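Fórum Plakent » Manipulação robótica » Dados e simulação

Tópico: Demonstrações em simulação com objetos aleatórios — quantas guardar por tarefa?

rvk_junta7
2024-01-11

Estamos gerando demonstrações para uma política de clonagem de comportamento com um Franka simulado. Teleoperação com mouse 6D, cenas montadas pelo Drelus, objetos sorteados de uma biblioteca de uso doméstico e escritório. Até agora são 800 episódios, dos quais 167 foram marcados como falha pelo operador.

Minha dúvida é sobre o filtro. O sorteio não tem nenhuma noção de plausibilidade: coloca talheres, material de escritório e artigos de esporte na mesma mesa, em qualquer orientação. O resultado são contatos que não existem em nenhum protocolo de tarefa. Uma espátula presa na garra acaba apoiada nas cordas de uma raquete de tênis, com um CD e duas tigelas brancas na mesma mesa.
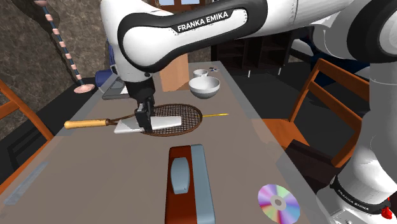

O operador segue a instrução de linguagem, o simulador resolve os contatos, e o episódio entra no conjunto com o mesmo peso dos demais. Descarto os episódios com contato lateral entre ferramenta e distrator, ou mantenho tudo e deixo o modelo lidar?

Configuração: ações em delta de pose do efetuador, duas câmeras fixas, controle a 40 Hz, subamostrado no treino.

marmita_de_dados

Mantém. Distrator sem sentido semântico é o que impede a política de decorar o layout. No nosso conjunto anterior as cenas eram arrumadas à mão e a política procurava a tigela sempre no mesmo quadrante, mesmo quando a tigela não estava lá.

O que eu descartaria são as falhas de preensão logo no início, antes de qualquer movimento útil.

tcp_offset

Discordo em parte. Uma coisa é distrator na mesa, outra é distrator em contato com a ferramenta. O segundo caso muda a dinâmica. Malha de cordas em simulação costuma ser um casco convexo, ou seja, uma placa rígida. Se a espátula encosta ali, a força registrada é de colisão com um sólido. A política aprende uma resposta que não existe no hardware.

Como está a geometria de colisão da raquete?

rvk_junta7

Verifiquei. Casco convexo único para a cabeça, outro para o cabo. As cordas são só malha visual. Mas a observação da política não inclui força, apenas imagem e propriocepção.

tcp_offset

Não precisa incluir. O operador reage ao contato e essa reação vai para as ações gravadas. Se ele para a descida porque a lâmina travou no casco, o rótulo é "parar aqui", com a imagem mostrando cordas. Está no dado do mesmo jeito.

Sugestão: grave os pares de contato por passo e marque os episódios em vez de apagá-los. Depois treine com e sem. Sem a ablação isso é só opinião, inclusive a minha.

bancada_norte

Sobre as falhas: não jogue fora as 167. Separe em outro arquivo com o instante da falha anotado. Usamos as nossas para treinar um classificador de sucesso e ele substituiu boa parte da revisão manual. O exportador do Vilitow aceita um campo de etiqueta por passo, está na documentação, seção de metadados.

E confira a renderização antes de gravar mais. Em cena com a base do robô perto da câmera, o plano de corte próximo às vezes come a geometria e o corpo fica semitransparente na borda. Se acontece só em uma das duas câmeras, vira um viés difícil de achar depois.

rvk_junta7

Acontece. A base fica lavada na margem direita em uma das vistas, dá para ver o contorno da cadeira através dela. Ainda não sei se é o plano de corte ou o material. Vou regravar as imagens a partir dos estados salvos, as ações não mudam.

marmita_de_dados

Se tem os estados salvos, aproveita e rerrenderiza com variação de luz e de textura de parede. Custa só GPU. O Bahrami faz isso em lote, mas a versão de maio quebrou a leitura de juntas prismáticas, então a abertura da garra sai zerada. Usa a anterior.

tcp_offset

Variação de luz não corrige contato errado. São problemas separados.

marmita_de_dados

Ninguém disse que corrige. Continuo achando que o efeito do casco convexo é pequeno perto da falta de diversidade. Com 800 episódios o gargalo é cobertura.

rvk_junta7

Plano por enquanto: registrar os pares de contato a partir dos estados, trocar o casco da raquete por decomposição convexa com o aro vazado, e separar 200 episódios para avaliação antes de qualquer filtro. Treino duas políticas, com e sem os episódios marcados, mesma semente.

bancada_norte

Mais de uma semente, por favor. Com esse volume a diferença entre sementes pode ser maior que a diferença entre os filtros. E com o aro vazado a lâmina pode atravessar o plano das cordas no replay, então só repita a física nos episódios sem esse contato. Nos outros, reproduza os estados cinematicamente ou grave de novo.

rvk_junta7

Certo, três sementes. Os episódios com contato na raquete eu gravo de novo. Posto a tabela neste tópico quando os treinos terminarem.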